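Notebook, Sasitz kitchen tasks
October, Saturday, started 9:40

Continued the collection for the sack task. Natalie Greenwood was on the second station until lunch, I was on the first station all day. Layout is Grurholm for everything in this entry. The other layouts are not touched this week, so please do not mix them in when you read the numbers.

State in the morning: 946 episodes on the disk for this task, counting both operators and all seeds. I ran the check script before we recorded anything new. It marks 132 of them as not usable for training. I expected fewer. I went through the list with Natalie while the second station was updating, and the reasons fall in these groups:

- the operator released the trigger too early and the sack fell down from a small height, then was picked again. The script sees two grasps and rejects.
- the episode has no end flag. Mostly my own, from the day when I used the old pedal.
- the arm stands still for a long time in the beginning. The operator was reading the instruction text, I think.
- sack went through the wall of the microwave. This is a contact problem of the simulator and the operator can do nothing.

The first group I would like to keep. A second grasp after a drop is a good example of recovery and we have very little of it. Natalie does not agree. She says that the policy will learn to drop the sack also, and not only to pick it again. We decided to move these episodes into a separate folder on Shemweta and train with and without. Not deleted, only moved.

10:30, approach from the right side 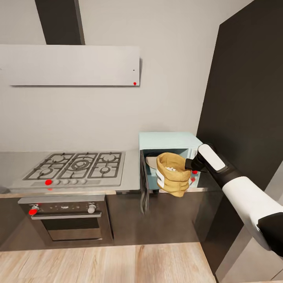 The grasp in the microwave is still the slowest part of the episode, for both operators. We lose time in the last few centimeters, where the hand must choose between going over the rim and going to the side of the sack. With this arm base the side is the natural choice: the forearm comes from the lower right and the fingers go against the right side of the sack, near the rolled rim, with the open door hanging on the other side where it does not disturb. The sack comes out a little past the opening in this seed, so there is something to take. In seeds where it is placed deeper, the wrist must go inside and then the view from the main camera is not good for the operator. I asked Natalie to use the wrist view for the last part. She tried it in a few episodes and found it tiring for the eyes, and switched back.

Remark about the plate. The white plate in the cavity is a distractor object, it is not part of the task. If it moves, the episode is still valid. Please do not reject by hand for this reason, I found that two people did so last week and the script does not need it.

The small red dots are switched on in the debug render only. They must be off in the observations which we store. I checked one file from each operator and they are off. Somebody should write a proper test for this, I only looked with my eyes.

11:15, recording rate

We record at 50 Hz now. Before it was lower, and the gripper closing was represented by very few steps, so that the learned policy closed either too late or all at once. With the new rate the closing looks smooth in the plots. The files are larger, naturally. The transfer from the station to Shemweta was slow after lunch and I had to stop recording two times to wait for it. To do: write locally and copy in the evening.

The older episodes have the lower rate. I did not resample them. Rorkbridge asked for all data in one rate, so somebody must decide whether we interpolate or whether we send them only the new part. My preference is only the new part. Interpolated gripper signals have values between open and closed that no operator has commanded.

12:50, the transport part

After the grasp the instruction says only "move the sack to the counter by the stove". It is not precise, and every operator understands it in a different way. Some go low and close to the front edge of the counter, some lift high and cross over the burners. Both are accepted by the success check, which looks only at the final position and the final speed. I do not mind variety, but I want that it is variety of the same quality. In the low path the sack sometimes touches the grates, and the learned policy copies this contact very faithfully.

So the rule from now: lift first, then travel, then lower. Keep the opening of the sack up during the whole travel. If the sack tilts very much, finish the episode anyway and press the flag key, do not restart without saving.

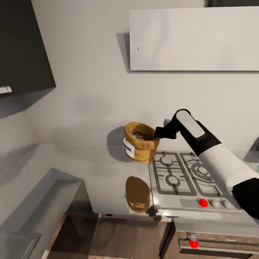
Fig. 2. Carrying height to aim for: sack above the stovetop, gripper on the upper rim from the right, opening up.

I put this figure in the operator sheet also, next to the rule. Holding by the rim gives more swing than holding by the body of the sack. It can be felt on the controller as a delay. Natalie has the habit to pause for a moment after the lift until the swing is finished, and her episodes have a better score in the final speed check than mine. I will copy this habit. It makes each episode longer by a second or so, and the standing-still filter must not punish it. I changed the filter so that it looks only at the time before the first motion.

The success region on the counter is left of the stove. I measured it again in the config, and the front limit is nearer to the edge than I remembered. An oval object placed almost at the edge still passes. I would move the limit back, but then the old episodes need to be scored again, and this should be discussed with Rorkbridge first. Left as it is.

14:20, training run

Started a short run with the morning data only, to see if the new rate makes any trouble in the loader. It crashed in the first minute: the loader assumes that all the episodes in one folder have the same time step. Fixed by reading the step from each file. Second start is running on 4 GPUs and the loss goes down in the normal way. I do not write the value here, it means nothing at this stage.

16:05, second station

The second station lost the controller connection again after the update. Restarting the driver helps, restarting the whole machine does not, which I do not understand. The command is on the paper on the monitor. If it happens during an episode, the arm holds the last pose and the recording continues, so you will get a long file with nothing in it. Stop it by hand and set the reject flag.

Open points

- folder with the second-grasp episodes: train with and without (me)
- end flags for my old pedal episodes: check if they can be set afterwards from the final position (me)
- ask Rorkbridge about the rate and about the front limit of the success region (Natalie)
- test for debug markers in stored observations (open, who wants it?)
- the sack through the microwave wall: collect the seeds and send them to the Sasitz people, with the contact settings attached
- new text for the transport instruction. My proposal: "Lift the sack, carry it above the stove, put it down on the counter on the left." Natalie finds it too long for the screen.

Stopped 17:30. Copy to Shemweta is still running, I leave the station on.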